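Brorano hand stitching awl: six months of mending
Posted by Aarti Thakur, September 21, 2019

I bought this in March to fix one tent bag and I've barely put it down since. If you've ever looked at a split seam on something thick and thought well, that's the bin then, please read on, as I am about to get quite excited about a needle in a handle.

For anyone who hasn't met one, a stitching awl is a hand tool with a fat needle at one end and a bobbin of waxed thread in the handle. You push the needle through, pull it back a little so the thread makes a loop, pass the loose end through the loop and tug both sides snug. Then you do it again a bit further along. It makes a proper lockstitch, the same sort a sewing machine does, only slowly and through things that would make my machine cry.

The Brorano comes in a tin with two straight needles, one curved, a little spanner for the chuck and 90 metres of thread on a spare spool. The handle is beech, pear-shaped, and sits in the palm so nicely that I noticed it straight away. I've used my uncle's old one with the metal handle and had a sore hand for two days. With this I did the whole side of a windbreak in an evening (and half of the other side, then it got dark) and was fine.

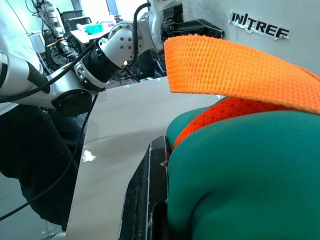
The tension is where cheaper awls let you down. On the first one I owned, the thread either ran out freely like fishing line or jammed solid, with nothing in between. The Brorano has a small brass post that you wind the thread round before it goes to the needle. Two turns for canvas, three for webbing. The leaflet says three for everything, which I think is wrong, I was snapping thread on the canvas until I dropped to two. Try it on a scrap first and you'll feel it.

What have I mended? The tent bag, obviously. The windbreak. A dog lead that had been chewed nearly through, a deckchair sling, the handles on the big shopping bags, and the corner of a trampoline cover, which was horrible but is still holding. Rucksacks are the job it was born for, though! The place where a shoulder strap meets the body is usually several layers of webbing and padding, all folded over each other, and no domestic machine will go near it. The awl goes through with a firm push and a bit of a wiggle. Keep your other hand out of the way. I mean it, I have a small scar.

My top tip for bags is to go back through the old stitch holes wherever you can. The fabric is already weakened along that line, and a new row of holes right beside it makes a sort of tear-here strip. If the old holes have ripped out altogether, move in by a good finger's width and start fresh, and put a patch of scrap webbing behind. Bright trim is a bit unforgiving if your thread doesn't match, so I now keep black, cream and a rather cheerful orange.
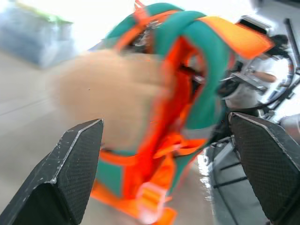

Teal padding, with orange trim and webbing.

Now the grumbles. The spare needles are held under the cap, and the cap works loose, so I've found the curved one at the bottom of my workbox twice and once with my foot. A strip of tape sorts it out but you shouldn't need tape on a new tool. The leaflet drawings are also tiny and seem to be for a left-hander. I learnt from my friend Harish Lodhi, who did upholstery for years and showed me the loop trick in five minutes at my kitchen table.

The thread is lovely but thick. For lighter stuff I bought a spool of the finer waxed polyester from Parsons and it runs perfectly well through the same needle. I tried the Ika thread too and wasn't so keen, it's barely waxed and it furs up after a few passes. You can run it over a candle stub first, I suppose.

I did look at the Wetwood awl before I bought, and had a go of one later on. It's a nice solid thing and a little cheaper, but the bobbin is much smaller and you have to take the whole end off to refill it. Halfway along a seam that's a nuisance. If you only do the odd repair it would suit you very well.

One more thing, buy extra straight needles when you order. I've bent one so far, on the dog lead, entirely my own fault for levering it sideways. Replacements took nine days to come and I had a deckchair in bits the whole time.

Five stars from me, minus half for the cap.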